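Skoker demo impressions (and is the hint system too much?)

Indie Puzzle Games > Demos and Early Builds

vvidmar
Okay, I finished the Skoker demo last night and I need to talk to people about it! For anyone who missed it, you play a little folding ruler named Laing who gets around by bending at the joints. That's the whole moveset. You bend, you brace against something, you spring. The first ten minutes I was flopping around like a fish and then something clicked on the level with the two chimneys and I was grinning like an idiot for the rest of the night.

The music is lovely, the checkpoints are generous, and there's a level late in the second area where you have to wedge yourself across a gap and let a cart roll over you. I yelled. My cat left.

My one gripe is the hints. If you stand still long enough, a moth shows up and starts pointing at stuff. I was THINKING, moth.

pericdespina
Yes to all of this!! The cart level is so good. I did it completely wrong the first time, I think, I sort of launched over the cart and skipped half the room.

I have to stick up for the moth though. I play with my nephew and he would have dropped it in the first area without her. She only points, she never tells you which joint to bend.

thijs_g
You can skip the cart??

pericdespina
Bend the last joint all the way, then let go right when the cart hits the bump. It took me a lot of tries. Pretty sure it isn't intended but please, devs, leave it in.

thijs_g
Just did it. Incredible. I take back everything I said about the physics in the Clinau thread.

DQuintanilla
I'm going to be the grump here. I liked the demo, I really did, but I don't think it's as clever as people are saying. Most of the rooms in area one have exactly one thing you can brace on, so you brace on it. It gets better once there are doors, and the doors are where I started paying attention, since you can hold one open with half your body and reach through with the other half.

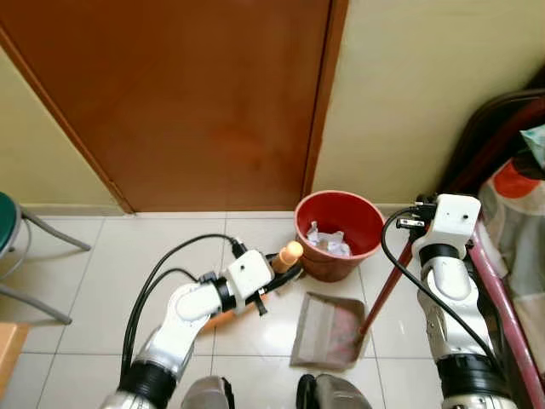 What bugs me is that right after the game teaches you that, it gives you three rooms that are the same trick with a longer hallway. Compare that to Flatik, where every single room in the first world asks you something new. I know Flatik is meaner about it, and I know half this board bounced off it, but I never felt like I was repeating homework.

Also the moth is annoying. Sorry, Despina.

vvidmar
Disagree on the hallway rooms! The third one has you holding the door from the far side, so you have to work out how to get your feet back through before it shuts. I was stuck on it for ages. I'd call that a new question.

Fair on area one, it's pretty gentle.

DQuintanilla
Huh. I held it from the near side and stretched. Didn't even know you could do it the other way.

thijs_g
Wait, I did it a third way, I jammed the bucket in there and walked through.

pericdespina
See, this is why I love it. We all played the same room and none of us played the same room!

gorazd_p
Coming in from the Flatik corner to say I love both and you can't make me choose. Flatik is a better puzzle game. Skoker is a better toy. I spent an hour last night in the very first room just seeing how high I could get. There's a shelf above the title text with a button on it, by the way. I don't know what it does.

vvidmar
A BUTTON?

gorazd_p
It goes click. There's a counter next to it that started at 100 and went down by one. I'm not pressing it that many times to find out.

thijs_g
I'm absolutely pressing it that many times.

DQuintanilla
Does anyone know if you can turn the moth off? I looked through the options and only found subtitles and the rumble setting.

pericdespina
Pause menu, not the main options. It's under "company," which is a cute name and also impossible to find. You can set how long she waits before showing up, too. I think the longest is 400 seconds.

DQuintanilla
Found it, thank you. Okay, the demo just went up a notch for me. Replaying area two tonight with her off, and I'll try the far side of that door.

vvidmar
Grump status revoked! Any idea on a release date? The page just says November and I can't tell if they mean the full game or a bigger demo.

gorazd_p
Full game, going by the last dev post. Over 100 rooms, and a level editor some time after launch. I'd put money on the editor slipping, but the rooms sound pretty much done.

pericdespina
A level editor with that physics. I'm never going to sleep again.

thijs_g
Update from the shelf: counter is at 3. My thumb hurts. Getting a drink first.

vvidmar
THIJS

DQuintanilla
You can't stop at 3, man, come on.

thijs_g
Okay, okay. It gives you a hat! A tiny yellow hat. It falls off every time you jump and you have to go pick it up. Best demo of the year.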